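Kometti folding work table, white top

In stock, ships from the Kurnedham warehouse. Orders in before 2 p.m. go out same day, later ones the next.

Our best selling table, going on five years now. Rectangular top, white, wipes clean. Steel legs, powder coated, gray. Folds flat for storage. Used in classrooms, church halls, craft rooms, labs, break rooms, you name it. Sold singly or by the pallet.

What changed in September: new leg lock. The old one pinched fingers, we heard about it plenty. New lock is a push tab on the outside of the leg, works with gloves on. Same top as before, so old and new tables still line up if you're adding to a set. Legs are NOT interchangable between versions, please don't order new legs for an old table.

Load rating 100 kg spread evenly. Do not stand on it. Do not sit on the end of it either - most of the bent legs we see come from that.

White top, more views

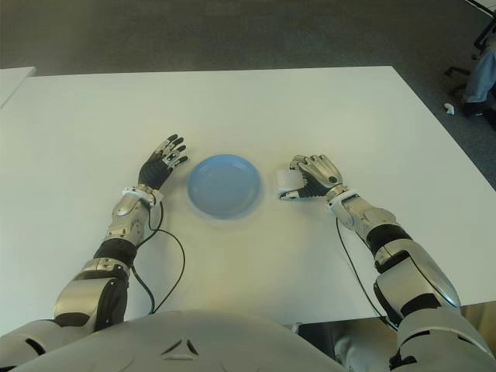
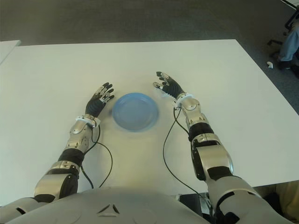
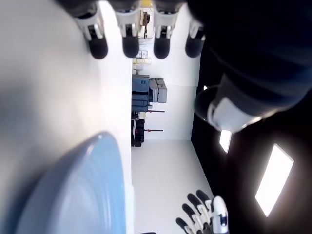
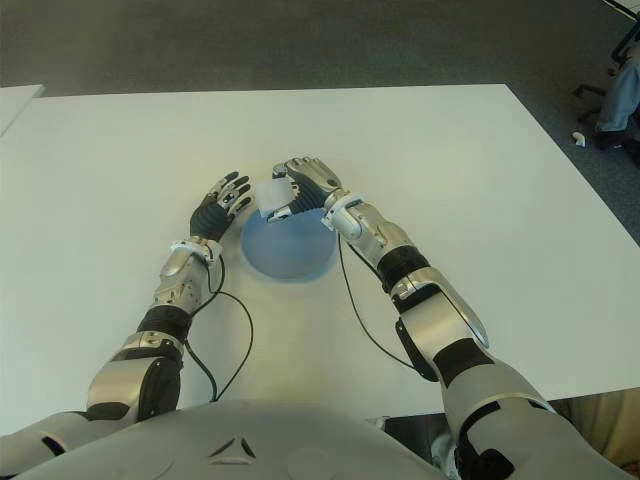
Feet. Standard feet are rubber and fine on carpet, tile and sealed concrete. For bare wood floors get the felt caps, sold in bags of 40, item goes on the same order form. Leveling feet are extra and add a little height, so if you're mixing tables put them on all or none.

Linking clips. Join tables long side to long side or end to end. Two clips per join. Clips come from Dadetti and there was a shortage over the summer, all caught up now. If you're still waiting on a back order call us, it may have been missed.

Cleaning. Damp cloth, dish soap. No bleach, no scouring pads, no acetone. Permanent marker comes off with rubbing alcohol if you get to it the same day. Coffee left over a weekend will probaly leave a ring. Hot pans - use a trivet.

Carts. The Fukuda cart takes a stack of folded tables lying flat and goes through a standard door. The upright cart is discontinued, we have a few left, ask. Cart casters are replaceable, tables do not come with casters and can't be fitted with them.

Price. $95 each. Pallet pricing on request, tell us the zip code and whether you have a dock. No dock means liftgate, liftgate costs more. Schools can pay by purchase order, everybody else card or check up front.

Returns. Unused, in the box, you pay the freight back. Damage in transit - write it on the driver's slip BEFORE you sign and send us a picture. We can't claim without the slip.

Spare parts: leg sets, push tabs, end caps, feet. Tops are not sold seperately.

Warranty two years on the frame, one on the top. Commercial rental use not covered, ask about the heavy version.

Questions on pallets or big orders go to Yasuo Ikeda in sales, mornings are best. Everything else use the order desk.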